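Kids' tablecloth on the packing table: genius or a mess waiting to happen?

gumleaf_parcels
Posted 9 March 2025

Hi all, long time reader, not much of a poster. I sell bits and pieces from home (mostly hair clips and little gift sets) and since May I've been doing all my boxing up on the old dining table. The top was getting scratched to bits so I grabbed a wipe-down kids' tablecloth from Mondari, the loudest one they had. Lime green grass, daisies, big orange and red flowers, the lot. My sister reckons it looks like a toddler's birthday party in there. I love it!

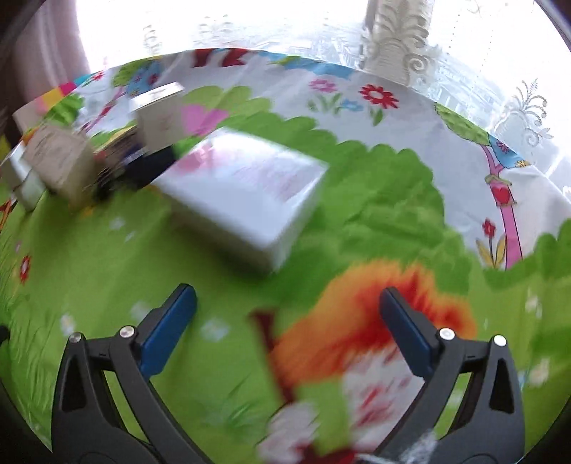
My question is about sorting. I keep the bigger flat boxes at the front and shove the small ones to the back left, and by mid-morning it's one big heap and I'm hunting for the tape. Does anyone have a system that survives more than an hour? And is the busy pattern making it worse?

postagestamped
Yes, the pattern is making it worse, sorry. I had a floral one and lost a pair of scissors on it for 2 days. They were on the table. Get a plain cloth in a dull colour and you'll see everything straight away.

wattle_and_twine
Disagree with postagestamped. White boxes on bright green stand out a mile. It's small colourful stuff you'll lose, so put your clips in a tray and leave the cloth alone. Mine's covered in lemons and I've packed 585 orders on it without any drama.

postagestamped
Lemons are a lot calmer than daisies AND giant flowers though.

wattle_and_twine
You haven't seen my lemons.

binky73
Not fussed about the pattern but do watch the slipping. The cheap vinyl ones slide all over the place once you lean on a box to tape it. I bought three Swanson clamps for the edges and it stopped moving. They do get in the way of your hips a bit.

For sorting, I stand the small boxes on their ends like books, with something heavy either side. Flat ones go underneath the table until I need them. If it's not being packed right now it doesn't live on top.

gumleaf_parcels
Ooh, under the table! I've got a dog bed there but he can be negotiated with. And yes, it slides. Are the clamps going to leave dents in the wood?

binky73
Mine have rubber feet, no marks so far. Fold up a bit of old tea towel if you're worried.

postagestamped
I'll give you the dog bed idea, that's sensible. Still think you should flip the cloth over and use the plain side.

gumleaf_parcels
The back is fuzzy white stuff, it'd be filthy by lunch. The flowers are staying! Will try the book thing tomorrow and report back.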